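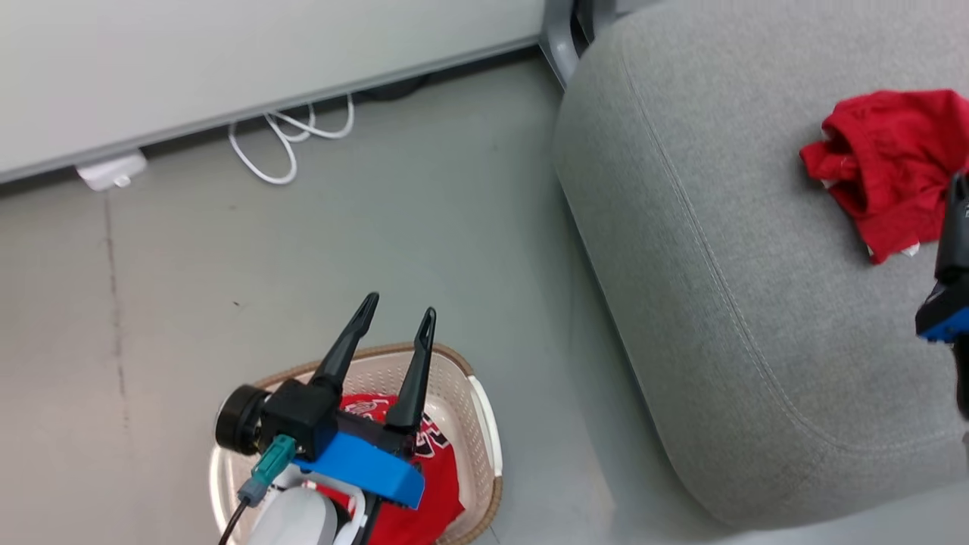 Oval basket, beige with a darker rim

Tandside Household Help – Laundry and Fabric Care

Red top bleeding in the wash, but only on to some things

Posted by slowspin on September 22, 2025
3,794 views

I am trying to understand a colour run that does not behave the way I expected. I do one mixed load a week, sorted by temperature and not by colour, at 40 degrees on the cotton programme. This has worked without trouble since March, when I moved to a flat with a smaller machine (a Goltia front loader) and stopped having enough of any one colour to fill it.

The item at fault is a red hooded top. The label gives the body as cotton with a minority of polyester and says "wash with similar colours". It had been washed before with no visible effect. In the load in question there were two white cotton hand towels, a pale blue cotton pillowcase, a polyester football shirt in white and grey, and some socks. The towels came out pink all over and one of them has a darker patch along a fold. The pillowcase is now slightly mauve. The football shirt is unchanged, and so is the white trim on the hood of the red top itself, even though it is stitched directly against the red.

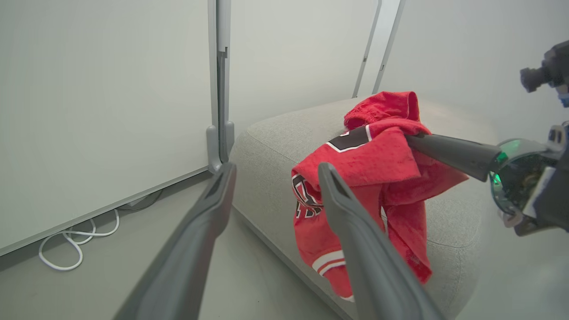 Red hooded top with thin white trim

What I would like to know:

Why did the towels take the dye when the trim, which is in permanent contact with it, did not?

Is the top likely to go on doing this, or is there a fixed quantity of loose dye that will eventually be gone?

Can the towels be recovered, and does it matter that they have already been dried? They were hung on an airer, not tumble dried.

Does vinegar or salt fix the dye? I have found both recommended with great confidence and no explanation.

Detergent is Royer liquid for colours, at the dose on the bottle for medium water. Water here is hard. I have not tried anything on the towels yet apart from a second ordinary wash, which made no difference that I could see.

We use cookies to remember your preferences and to measure visits. By continuing to use this site you accept our cookie policy. Manage settings

fibre_and_finish
Marked helpful by 173 readers

Taking your points in order.

The trim is almost certainly polyester. Cotton garments in strong reds are usually coloured with reactive dyes, which bond to cellulose. During manufacture a proportion of the dye reacts with the water in the bath instead of the fibre. That portion is then unable to bond to anything permanently, but it still has an attraction to cotton and sits in the cloth until it is washed out. The factory is supposed to remove it by rinsing hot and repeatedly, and the quality of that rinsing is most of the difference between a red that bleeds and a red that does not.

When the loose dye comes off in your machine it goes into the water, and anything in the drum made of cellulose will pick some of it up: cotton, linen, viscose. Towels are worst affected as the loops give them a very large surface. Polyester has next to no attraction for this class of dye, so the football shirt and the trim stay as they were. Distance from the red fabric has little to do with it. The dye travels in the water and the whole load shares the water. The dark patch on your one towel is where it lay pressed against the top for part of the cycle, or possibly while the load sat in the drum afterwards. If you leave a wet load standing, take that habit out first.

On the second point, loose dye of this type is a finite amount and does diminish. The reason it appeared suddenly after earlier harmless washes may be as simple as what else was in with it. If the earlier loads were dark or mostly synthetic there was nothing there to show it. A change of temperature or a longer programme would also do it.

Test before you trust it again. Wet a hidden part of the hem with hot tap water and a drop of your normal detergent, press it hard between two layers of white cotton cloth, and leave it under something heavy for half an hour. It must be cotton cloth. Kitchen paper will tell you something, but a synthetic duster will tell you nothing for the reason given above. If the cloth is marked, wash the top on its own, inside out, at the highest temperature the label permits, with a full rinse, and repeat the test. Two washes of this kind are often enough. If it marks the cloth just as strongly after several, the dye was never properly fixed or is of another type, and the top should be kept to dark loads for good.

For the towels, air drying has done no great harm. Heat from a tumble dryer would have made matters harder. As they are white cotton you have the easiest case:

Fill a bucket or a basin with water at the hottest the towel label allows.
Dissolve oxygen bleach powder (sodium percarbonate) in it at the soaking dose on the tub.
Submerge the towels fully and weigh them down with a plate. Parts standing out of the water will come out a different shade.
Leave for several hours, or overnight if the colour is stubborn.
Wash normally with a powder for whites, and look at them in daylight before deciding whether to repeat.

Note that your Royer liquid is a colour detergent and liquids of that kind do not normally contain bleach, so the repeat wash you gave them had nothing in it that would attack the dye. Powder for whites does.

The pillowcase is a different problem. Oxygen bleach is usually safe on dyed cotton but the blue was there first and you want to keep it. Try a corner. Do not use a packet colour run remover on it unless the packet says it is for coloureds, as the type sold for whites is a reducing agent and will strip the blue along with the red.

Vinegar and salt: no, for your purpose. Salt is used in the dyebath to push reactive dye on to cotton while the dye is still able to react. Once the garment is finished the chance has passed. If it has any effect in a wash it is to hold loose dye on the cotton, which includes the towels. Vinegar belongs with acid dyes, used for wool, silk and nylon. On a cotton top it does nothing useful, and regular use may be unkind to rubber seals.

pegbag

I just use the colour catcher sheets, Imari do a cheap box of them. Put one in with anything red, or two if it is new. They come out bright pink so they must be doing something. Never had a towel go pink since, although I do keep towels separate now as well so maybe it is that.

Also I would not bother with a bucket, the bath is easier.

slowspin

Thank you both. The trim explanation makes sense. I checked the football shirt label and it is all polyester. The socks are a mixture, and on looking again the cotton ones have a faint tint at the heel which I had taken for wear.

I did the hem test this evening with a piece of old cotton sheet. It left a clear pink mark, so the top will be washed alone from now on until it stops. I will soak the towels tonight and leave the pillowcase until I have tried a corner.

One further thing. The machine has an extra rinse button which I have always left off to save water. Would it have prevented this?

fibre_and_finish

Partly. Most of the transfer takes place in the main wash, when the water is warm and the dye is at its most concentrated, and by the time the extra rinse begins the towels have already taken up a good deal. A rinse does remove dye that is merely suspended in the water held by the cloth, so it would have reduced the shade somewhat. Use it on the separate washes of the red top, where it does the most good. For ordinary loads leave it as it was.

A shorter programme at 30 will reduce bleeding more than any rinse setting, at some cost in cleaning. On hard water do not cut the detergent dose as well. Many colour detergents include a polymer that holds loose dye in the water, much the same idea as the sheets mentioned in the other reply, and underdosing gives you less of it. The sheets themselves have a limited capacity. They cope with small amounts of dye, but I would not rely on one to protect white towels from a top that has just failed a hem test.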